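Wrist camera picture jumps when the arm reverses direction

Posted in Robotics and Motion > Shop builds
Viewed 1,439 times

Định La
Tuesday, August 27, 2019

I am setting up an arm in a shared workshop in Verorville and have a problem with the small camera mounted at the wrist. While the arm moves steadily in one direction, the picture is fine. When a joint reverses, the picture shifts sideways, stays offset for a moment, and then settles. It is repeatable. The shift is larger on the wrist rotation than on the shoulder.

What I have checked so far:

Camera bracket screws are tight, with thread locker.
Lens is locked. Focus does not change during the shift.
Exposure is fixed, so it is not a brightness effect that looks like motion.
The arm base is bolted to the floor plate and does not rock when pushed by hand.

The camera is on a Wumham bracket, the short one with the slotted foot. The controller is a secondhand Truvance unit running the settings it came with. I log joint angles and video on the same computer. At normal speed the shift measures 21 pixels on the wrist joint. At quarter speed it is still there and nearly the same size, which I did not expect. If it were vibration I would have thought slowing down would reduce it.

I want to use the camera to find parts on a rail, so an offset that depends on the direction of approach is a problem. Is this a camera mounting fault, a timing fault between the video and the joint log, or play in the joint? I would like to know which to test first before I take the wrist apart.

tallow_bench

Had the same thing on mine. It was the cable. If the camera cable is tied to the forearm too close to the camera it pulls on the connector every time the wrist turns back. Leave a loop. Also cheap brackets flex, get a better one.

R. Lã

The quarter speed result already rules out most of the list. Take the three causes separately.

Timing. If the video lags the joint log by a fixed time, the apparent offset is lag multiplied by speed. At quarter speed it should drop to a quarter. Yours does not, so timing is not the main cause. You may still have some lag. Measure it later.

Bracket flex. Flex from acceleration falls off quickly as you slow down, and it recovers as soon as the acceleration ends. It would also show up on starts and stops in the same direction. You only mention reversals. Cable drag, as in the previous answer, is possible, and it does not depend much on speed. It costs nothing to check, so check it.

Play in the joint. Backlash gives an offset that changes sign with the direction of travel and is almost independent of speed. That matches what you describe. The wrist being worse than the shoulder fits less neatly, as play in the shoulder acts over a longer distance, but the wrist gears on small arms are often looser, and one gear train can outweigh the other.

To separate cable drag from backlash:

Power up and hold position. Put a printed target in view, with a fine grid, at the distance you intend to work at. Fix it to something that is not attached to the arm.

Approach one wrist angle from the positive side, stop, wait for it to settle, and save a picture. Approach the same angle from the negative side and do it again. Repeat 4 times each way.

Untie the camera cable, support it by hand so that it hangs slack, and repeat the whole set.

If the difference between the two groups goes away with the cable slack, it is the cable. If it stays, it is the joint. Do the comparison with the arm stopped. Measuring from moving video mixes in everything else.

Watch what the camera is looking at while you do this. In a shared space the background is a poor reference. People walk through, doors open, and a bright opening at the far end will wash out the area around the fingers and make any edge you pick there drift.

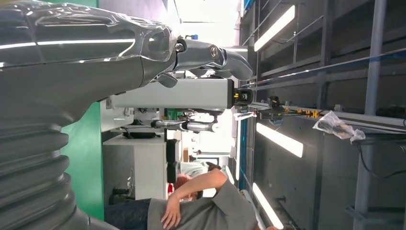
Pick a reference with straight, hard edges that is bolted down. An aluminum rail or a post is good. A ceiling light is acceptable for a rough check on rotation, though its edges spread if the exposure is high. Do not use a hanging cable or a plastic bag, and do not use the fingers themselves. They are carried by the same wrist as the camera, so play upstream of both will not show between them.

You describe the picture as settling after a moment. Pure backlash would not settle by itself with the arm still. If the offset disappears while the joint is stopped, something is pulling it back, either gravity or the controller. Look at the position error on the Truvance unit during that time. If the error is flat while the picture moves, the movement is on the output side of the gears, where the encoder cannot see it.

If it does prove to be the joint, the practical fix for part finding is to always make the final approach from the same side. Overshoot, come back, stop, wait 140 milliseconds - longer if your arm is heavy - and then take the picture. It does not remove the play but it puts it in the same place every time. Adjust the gears only if that is not good enough.

Định La

Thank you both. I ran the test on the wrist. Tied cable, the two groups are clearly apart. Slack cable, they move closer together but do not meet. So it is some cable and mostly joint. Position error on the controller is flat while the picture settles, as described.

I have retied the cable farther back on the forearm and added the one-sided approach to the program. I have not repeated the test on the shoulder. The offset on the wrist is now small enough to find the parts on the rail, and I will leave the gears alone until March.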